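Carholm coin album, second edition: my review

I've been collecting coins since my gran gave me a tin of foreign change, and for years mine lived in envelopes in a shoebox. Jeptoo Temba from my coin club swears by the Carholm album, so in March I gave in and bought one (the green one, obviously!).

First, the good stuff. The pages are thick, they turn without snagging, and the pockets grip a coin well enough that I can hold the whole thing upside down over the bed and nothing drops out. I've got 57 coins in mine so far, mostly small silver and a few brass tokens, and I can finally see both sides of everything without tipping it all out on the duvet. 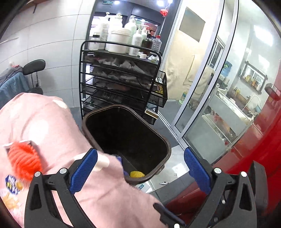
Pink plush with white spots and a tuft of orange.

Now the grumbles. The big pockets are too tight for anything chunky, and I chipped a nail getting a crown back out. The labels are tiny as well – fine for a date and a country, hopeless if you like to note where you bought a thing. My old Flomness binder had lovely wide ones, though its rings never closed properly and it smelt of paint for weeks.

Spare pages come in packs of five and fit the Mohamedi binder too, which is handy if you've already got one. I'd still keep anything really precious in a hard case.

Four stars from me, and I've already ordered more pages.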